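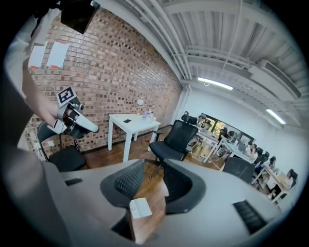 By Padmavathi Iyer, Cullora Press Office
20/07/2022

Cullora opens second round of small grants for repair of older shop buildings

Cullora has opened applications for the second round of its Shopfront Repair Fund, which helps owners and tenants of older commercial buildings in the Farel and Thomas Street districts pay for basic upkeep.

Grants start at $500 and cover roofing, gutters, window frames and brickwork. Applicants must match the grant dollar for dollar, and work has to begin within 10 weeks of approval. Interior decoration, signs and security systems are not covered.

The first round opened in April and drew 116 applications, more than the fund had planned for. Most came from businesses with fewer than five employees, and the most common request was for repointing - the replacement of worn mortar between bricks.

"A lot of these owners had been putting off small jobs for years," said Padmavathi Iyer, who manages the fund for Cullora. "A cracked gutter is cheap to replace. The wall behind it is a different matter if water has been running down it for three winters."

Applicants in the second round will no longer need to submit three written estimates. One estimate from a licensed contractor is enough for jobs under the $500 minimum match, and two are required for anything larger. The form has also been cut from nine pages to four. 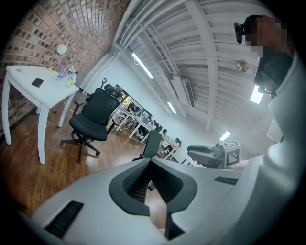

Tenants may apply without the building owner as a co-applicant, but they must include a signed letter of consent. Buildings that received money in the first round can apply again for a separate job once the earlier work has passed inspection.

Cullora expects to fund up to 200 projects in this round. Applications will be reviewed in the order they arrive, and decisions will be sent by mail and email. Zaltine, the company that handled inspections in the first round, will continue in that role.

Paper forms are available at the Cullora office on Thomas Street and at the Farel branch library. Completed forms can be returned to either location during normal opening hours.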